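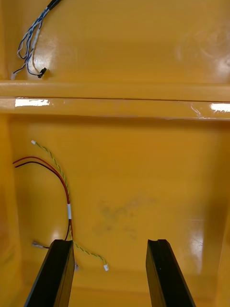 Molded tray wall in yellow, with twisted blue and white wire.

Iltum Bench Trays

Plastic parts trays for electronics benches, repair counters and kitting tables. Sold singly, in fours, or as a set with a steel center tray.

The Iltum tray is a one-piece molded bin with rounded corners and a raised rim. It was made for people who sort small parts all day and got tired of chasing them across the table. The inside is smooth, so screws and leads slide out when you tip the tray, and flux or dust comes off with a damp cloth. There are no dividers. If you need compartments, look at the Faltard insert cups further down this page.

Color is a warm yellow-orange that runs all the way through the plastic. Scratches do show after a year or so of hard use, but they show in the same color. Under strong overhead lights the finish will glare a bit. Customers who inspect parts in the tray usually order the gray matte mat, part 213, and lay it in the bottom.

Setting up a bench

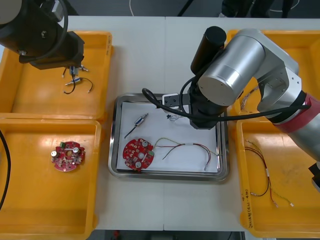
Most benches we supply use four trays and one steel tray. The four trays hold stock and the steel tray takes whatever is being worked on, so a part is always either waiting or in hand. A steel tray in the middle with orange bins around it works well on a white tabletop, and one bin can be given over to circuit boards, like the round red one here. Put the parts you reach for most on the side of your working hand. Left-handed users can simply mirror the layout, as the trays have no front or back.

Leaded parts are the ones that cause trouble. Long thin wires tangle quickly if they are poured in from a bag. Fill the tray in a shallow layer and top it up during the shift -- a full tray looks efficient but slows people down.

The trays sit flat without feet. On a slick surface, add the Belhaj grip strip to the underside. It peels off cleanly and can be washed and reused. We don't recommend double-sided tape.
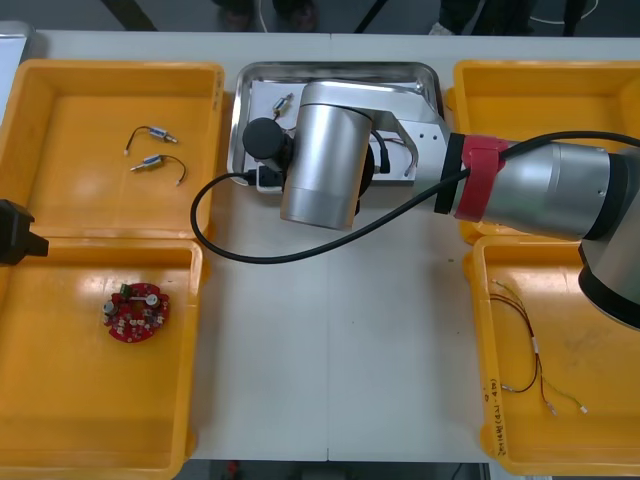
Ordering

Single tray, yellow-orange: part 1030
Set of four trays with steel center tray: part 2900
Gray matte mat, cut to fit: part 213
Faltard insert cups: packed by the bag, fits all tray sizes
Belhaj grip strip: sold by the roll

Cartons hold 50 single trays, nested. Carton orders ship flat-rate. Smaller orders are charged by weight at checkout.

Care

Wash by hand in warm water with dish soap. Isopropyl alcohol is fine for wiping down. Keep acetone and strong solvent cleaners away from the plastic, which will turn cloudy and may crack at the corners. The trays are not static-safe. For sensitive components, order the Jemer line, which comes in black only and has its own page.

Availability

Trays and mats are in stock. The steel center tray is made in batches and the next one is due in December. Sets ordered before then will ship in two parcels, trays first, at no extra charge. Orders placed before 2 p.m. leave the warehouse the same working day.

Returns are accepted on unused trays in the original carton. Cut mats can't be returned.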